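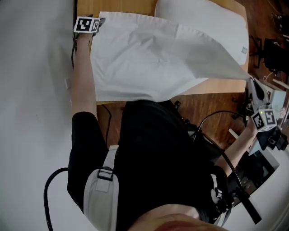
I have been thinking about my grandmother's airing cupboard all week, mostly because ours has finally been emptied and I can see the back wall of it again (it's green, who knew). Hers was the warmest place in the house and smelt of soap and hot pipes, and everything in it was folded so squarely that you felt guilty taking a pillowcase out. I never got the knack. Give me a big white cloth and a table to spread it on and I can just about manage, one corner at a time, but a fitted sheet still ends up as a sort of pudding.

Anyway, clearing it out took me two evenings and a lot of tea. I found three tablecloths I'd forgotten we owned, a hot water bottle cover without its bottle, and the curtains from the flat in Lekota, which don't fit a single window here and which I have now carried through two house moves -- I've put them back, of course. I can't quite part with them. They were up the winter we had no proper heating, and I still think of that flat as cosy, though it can't have been.

The old towels have gone to the animal shelter over at Bema, who were very glad of them and let me say hello to a rather grand ginger cat on my way out. I did not bring him home! I did think about it the whole way back on the bus, though, and I've noticed that the bottom shelf, now it's clear, is just about the right size for a cat.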